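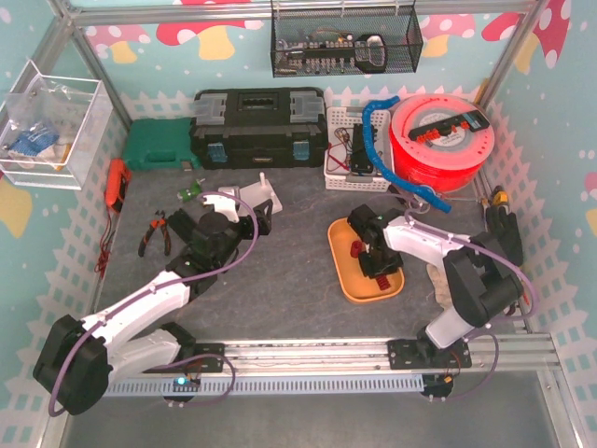
Building a two-arm bench: frequently asked questions

Category: Workshop Help > Robotics
July 13, 2024 — by Brophy
4 min read

What is this page for?

Feltside is a shared workshop in Dromine, and the two-arm bench is a members' build. The same questions come in by email most weeks, so the answers are kept here. It covers the layout, the cabling and the sorting job the bench is used for. It does not cover the code.

How are the arms fixed down?

Each arm bolts to a black mounting plate, and both plates sit on one grooved aluminium rail along the front edge. Slide the plates before you tighten anything. We got the spacing wrong at first and the elbows touched whenever both arms reached for the middle. The slotted duct in front of the rail takes the wiring.

Why are the cables left in such big loops?

The wrists need the slack. A cable tied close to the arm looks tidy until the last joint turns, and then it pulls at the connector. Leave a wide loop at the gripper and another at the elbow — more than you think you need.

Do I have to clear the bench before a run?

No. Tools and cases can stay along the back and sides as long as they are out of reach of both arms. The toolbox, the white basket and the red spool live at the back. Small things belong in the mesh basket on the rear wall. If you borrow the pliers or the meter, put them back on the left.

What do the grippers pick up?

Small red parts, mostly. They go between the orange tray and the white holder. Start with the larger ones and get those reliable before trying anything thin.

Can I use a different tray?

Yes, if it is shallow and the sides are smooth. A deep tray makes the wrist come down too steeply and the fingers catch on the rim. Measure the new one and change the height setting before the first run.

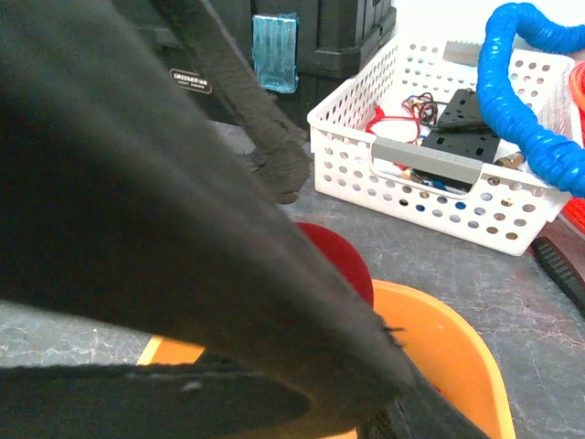
Brophy

How often should the fingers be checked?

At the start of every session. Look for loose threads and worn tips, and trim or replace as needed. Fluff on a finger will drag a light part along with it when the gripper opens. Spare finger covers are in the drawer under the bench.

What did it cost?

The rail, brackets and fixings came to £161. The arms were bought separately and are not in that figure. Most of the fixings came from a trade counter in Londton, which will cut rail to length if you ring first.

How long can I book it for?

Sessions are 30 minutes, and you can book 2 in a row. Both arms should be parked before you hand over, with the grippers clear of the tray.

One arm stops short of the holder. What is wrong?

Check the holder first.

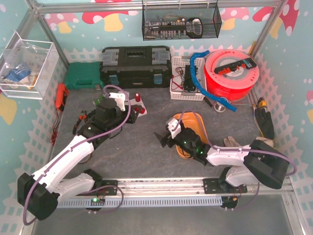
It gets knocked when people reach across for a tool, and a small shift is enough to spoil the pick. Set it square again and run the slow test. If the arm still stops short, the base plate may have crept along the rail, so check those bolts next. Leave the joint settings alone until you have done both.

Is there an induction?

Yes, and you need it before using the bench alone. The next ones are in August. Put your name on the sheet by the door or reply to the members' email.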